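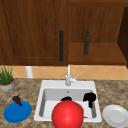 Hard water is the sort of problem you inherit with a postcode. We moved to Clestau knowing about the parking and the gulls, and found out about the limescale when the first kettle began to sound like a cement mixer. Most advice on the subject assumes a kitchen of plain white surfaces on which every mark shows at once. Speckled granite in beige, tan and brown is a different animal, as it will hide a week's worth of splashes and then present them to you all together when the sun gets low. The cure is dull. Wipe it down last thing at night with a cloth that has been wrung out properly, then go over it with a dry tea towel. The dry tea towel is the bit that does the work, and the bit everyone skips.

Keep vinegar off it. I know vinegar is the answer to everything on pages like this one, and I'll be recommending it myself in a minute, but stone and sealant don't care for acid, and a dull patch on a worktop is a good deal harder to shift than a bit of scale. Lemon counts as acid too, however wholesome it smells.

The kettle

White vinegar, the cheap kind sold for chips. Pour in 300 ml, top up with the same again of cold water, and leave it for an hour. Then bring it just to the boil with a window open, tip it away and rinse until you can no longer smell a seaside holiday. Boil a kettleful of plain water and throw that out as well. If you are tempted to skip this last step, try giving the first cup of tea to a visitor and watching their face.

Citric acid does the same job without the smell. I pay 89p for a small box at Statetti, where it lives on the bottom shelf behind the jam jar lids, and a box sees to the kettle for months. Two level tablespoons in a full kettle of warm water, twenty minutes, rinse.

Taps and sinks
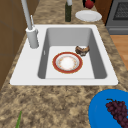
Scale on a tap collects where water sits, so the place to look is the join at the bottom and the tip of the spout, and you can leave the middle alone. A pale tap is kinder than chrome in this respect, though it's also better at persuading you that nothing is wrong. With a tall pull-down one standing in the back corner of the sink, the trouble spot is the patch of flat rim behind the base, which no cloth was ever cut to fit. I use an old toothbrush, then a strip of torn-up pillowcase passed round the back and pulled to and fro as though buffing a shoe. Don't forget the overflow slot while you're there. A bottle brush with a drop of washing-up liquid will bring out things you'd rather not have met.

For a spray head that has started firing sideways, put a little of the citric acid mixture in a sandwich bag, hold it over the head with an elastic band, and go away for half an hour. Check the maker's leaflet first if the finish is anything fancy. Ours was fitted by Moriarty, whose leaflet forbids nearly everything except looking at it, so I use the mixture weak and keep the time short.

Tea stains in a white sink come away with bicarbonate of soda on a damp sponge. Scouring powder will shift them faster and leave lots of tiny scratches for the next lot of tea to live in. I speak as someone who ruined a very nice sink that way and then spent years blaming the tea.

Plates, glasses and the washing-up bowl

Cloudy glasses are either scaled or scratched. Soak one in weak vinegar for ten minutes: if it clears, do the rest, and if it doesn't, it's scratched and you may as well go on drinking out of it.

Anything with a gold line or a painted border should be washed by hand in warm water, one piece at a time, with a soft cloth. No soaking overnight, and no vinegar, which can be rough on gilding.

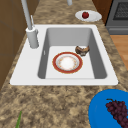 Nor should it go in the dishwasher, even on the setting with the little picture of a wine glass. I lost the trim from a whole set of Vatberg saucers to that wine glass. Dry good plates straight away, and if you stack them, put a sheet of kitchen paper between each.

Dishwasher salt, since we're on the subject, needs topping up more often than the light suggests. Mine came on for the first time last March and has been on ever since, full or empty, so I go by the state of the forks.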